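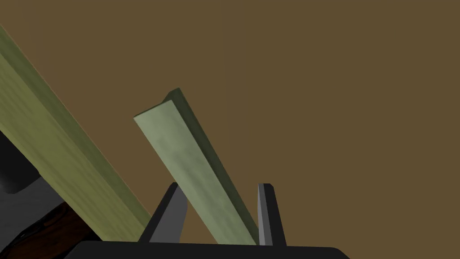
Ysaline Hervieu has objected that a score computed from the wrist view alone says very little about whether the arm understood the task, and that a set-up guide ought to say so before it gives any commands. The objection is accepted. The procedure in this section measures one thing only: how far a trained policy depends on what the wrist view shows it at each step. Task success is measured separately, under Section 5, and the two results are to be reported side by side.

4. Preparing and Running the Wrist-View Ablation

4.1 Purpose

The wrist-view ablation compares the same policy under several viewing conditions in simulation. In the reference condition the policy receives both the fixed view and the wrist view. In the ablated conditions the wrist view is withheld, delayed, or replaced with a view recorded in a different episode. The difference between the reference score and each ablated score is the wrist dependence of the policy.

The method was first written down for the Setovo block and board tasks and is now used for all pick-and-place tasks distributed with Pradider. It requires no change to the policy itself. Operators need a working Pradider installation (Section 2) and at least one trained checkpoint that accepts both views.

4.2 Before You Begin

Confirm each of the following. Do not start a run while any item is open.

The simulator and the policy server report the same release number. A mismatch does not always produce an error message. In earlier releases it produced scores that looked reasonable and were wrong.

The episode list is the standard list of 186 episodes. Shortened lists may be used for practice, but their results must not be entered in the results table.

The checkpoint was not trained on any episode in the list. Bouvier checks this automatically when the checkpoint has been registered. For unregistered checkpoints the operator must compare the lists by hand.

The output folder is empty. The ablation tool appends to existing files and will mix old and new records without warning.

4.3 Setting the Wrist View

The simulated wrist camera is attached to the last link of the arm and moves with it. The room therefore tilts and turns in the wrist view as the arm moves, and the horizon is seldom level. Operators who have worked only with fixed cameras sometimes try to correct this. Do not apply any leveling or rotation to the wrist view. The policy was trained on the uncorrected view, and the angle of the room carries information about the pose of the arm.

1. Open the camera settings and select the wrist camera.

2. Load the mounting values supplied with the checkpoint. If none were supplied, load the values from the training configuration. Do not estimate them from a picture.

3. Move the arm to the home pose and open the gripper fully.

4. Check that both fingers are visible in the wrist view and that the space between them is not blocked by any part of the arm.

5. Close the gripper and check again. The fingers should meet without leaving the view.

6. Open the gripper, save the settings, and restart the policy server. Camera changes made while the server is running are shown on screen but are not sent to the policy.

Note: A small error in the mounting values is hard to see when the gripper is far from any surface. Repeat step 4 with the gripper near the work surface before saving.

Caution: Do not hide the gripper model to obtain a clearer view of the room. A policy trained with the fingers in view will often fail at once when they are removed, and the run will overstate the dependence being measured.

4.4 Setting the Background

Walls, floors, windows, and wall pictures are drawn from the background library at the start of each episode. They have no part in the task. Their purpose is to prevent the policy from learning that a particular wall means a particular action.

The wrist camera sees a great deal of background during approach and retreat. At these times a whole view may contain the gripper and the room and none of the task objects. Such steps are valid and must stay in the record. An early version of the tool discarded them as empty, which raised the reference score and made policies appear less dependent on the wrist view than they were.

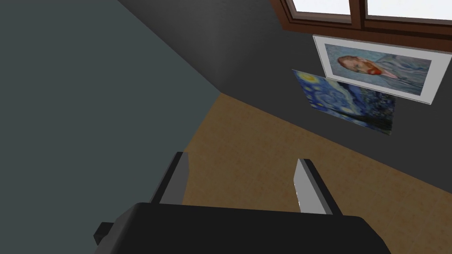

The background seed is stored with each episode, so that every viewing condition is tested against the same room. To set it:

1. Open the background panel and select Use stored seeds.

2. Leave the Refresh on reset box clear. If it is selected, the room will change between conditions and the scores can no longer be compared.

3. Run the preview for the first episode in the reference condition.

4. Run the preview for the same episode in any ablated condition. In the fixed view, the room should be the same in both.

5. Close the preview. Previews left open use graphics memory and can slow the run enough to cause missed steps.

Sites that have added their own backgrounds should keep them in a separate library folder. Radu Rusu has asked that site folders carry the site name as a prefix, and the merge tool now refuses folders without one.

4.5 Choosing the Ablated Conditions

The standard run uses three ablated conditions.

Withheld. The wrist view is replaced with a flat gray field of the same size. This condition is simple to apply and easy to explain, but it presents the policy with something it has never met in training. A low score here may reflect surprise as much as dependence.

Delayed. The wrist view is held back by nine steps. The policy receives real views from the current episode, but they are old. This condition is sensitive to the speed of the arm, and results from fast and slow tasks should not be averaged.

Exchanged. The wrist view is taken from the matching step of another episode. Each view looks normal by itself but does not agree with the fixed view. We regard this as the most informative of the conditions and ask that it be run first when computing time is limited.

Note: In the exchanged condition the donor episode must be of the same task. The tool selects a donor automatically. If the donor episode ends early, its last view is repeated until the current episode is complete.

4.6 Running the Ablation

1. Start the policy server and wait for the ready message.

2. Start the simulator with the episode list and the output folder named on the command line.

3. Select Reference and run the full list.

4. Examine the reference score before continuing. If it is more than a small amount below the score obtained under Section 5, stop and repeat 4.3. The usual cause is a mounting value left over from another checkpoint.

5. Run the ablated conditions. They may be run in any order, subject to the advice in 4.5, and on separate machines if the release numbers agree.

6. Repeat the whole set until there are three complete runs, with a new policy seed each time. The background seeds stay as stored.

7. Shut down the simulator before shutting down the server. If the server is stopped first, the last episode is recorded as a failure.

Long runs may be left overnight. The tool writes a record after each episode and can resume after an interruption. On resuming, it repeats the interrupted episode from the beginning and does not attempt to restore the pose of the arm.

Caution: Do not connect a physical arm to a policy server that is running an ablated condition. The commands produced under the delayed and exchanged conditions can be abrupt and may not respect the position of nearby objects. The server will accept such a connection, and the operator is responsible for preventing it.

4.7 Reading the Result

The report lists the score for each condition, the spread across runs, and the wrist dependence. It also divides each episode into approach, contact, and retreat, using the simulator's own record of contact between fingers and objects.

In our own trials on the board tasks, dependence was greatest shortly before contact and fell once an object was held. This was expected. The fixed view often cannot resolve the gap between a finger and the side of a board, particularly where several boards lie close together. During retreat the policies we tested could do without the wrist view almost entirely, although one Skileck checkpoint did not follow this pattern and released its board early whenever the wrist view was exchanged. We have not found the cause. Operators who observe the same behavior are asked to keep the complete episode record and not only the summary.

A high dependence score is not a fault in a policy, and a low one is not a merit. A policy that ignores the wrist view may be doing well on a task that never needed it. For this reason the report should always name the task, and scores from different tasks should not be placed in one ranking.

Small differences between checkpoints should be read with care. Where the spread across runs is larger than the difference between two checkpoints, report them as not distinguished by this method.

4.8 Common Problems

The reference and withheld scores are identical. The policy is probably not receiving the wrist view in either condition. Check the view names in the server log, which must match the training names exactly, including capital letters.

The exchanged run stops with a donor error. The list contains a task with a single episode. Use the standard list.

The contact phase is missing from the report. Contact recording was off when the simulator started. It cannot be added afterward, and the run must be repeated.

Scores differ between machines. Compare the graphics driver versions first, then the mounting values.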